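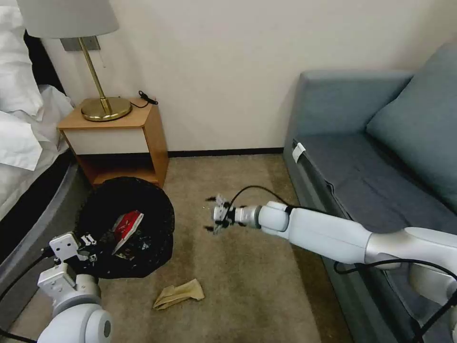
Teaching a two-arm robot to pick up trash

Posted Dec 2, 2021

Can a machine tidy a bedroom floor yet? Sort of, and getting it to "sort of" is a great weekend project! These steps worked for me on the Laltero arms with the free Vulura recorder, and most of them carry over to other small two-arm setups.

Before you start

Stand an open trash bag on the floor within reach of one arm. Roll the rim outward so the mouth stays wide. Drop a box or carton in the bottom to weigh it down (an empty bag wanders all over the place). Check that your cables have enough slack for a full reach.

Recording

1. Put one piece of trash on the floor. Start with crumpled paper, which gives the fingers an edge to grab.
2. Open the gripper well above the carpet, then come down slowly. Rushing this bit ruined my first 7 runs.
3. Close, lift, and pause for 3 seconds.
4. Carry it over the bag and let go. Use the other arm to steady the rim if it sags.
5. Move the trash somewhere new and go again.

I recorded 280 runs in September and trained overnight.

What to expect

My best model got the paper into the bag on 62 percent of tries. I was thrilled! Flat things are still miserable, receipts especially, and soft carpet makes the fingers dig in. If yours keeps closing on air, redo the camera calibration before you record anything else.

Next up: socks.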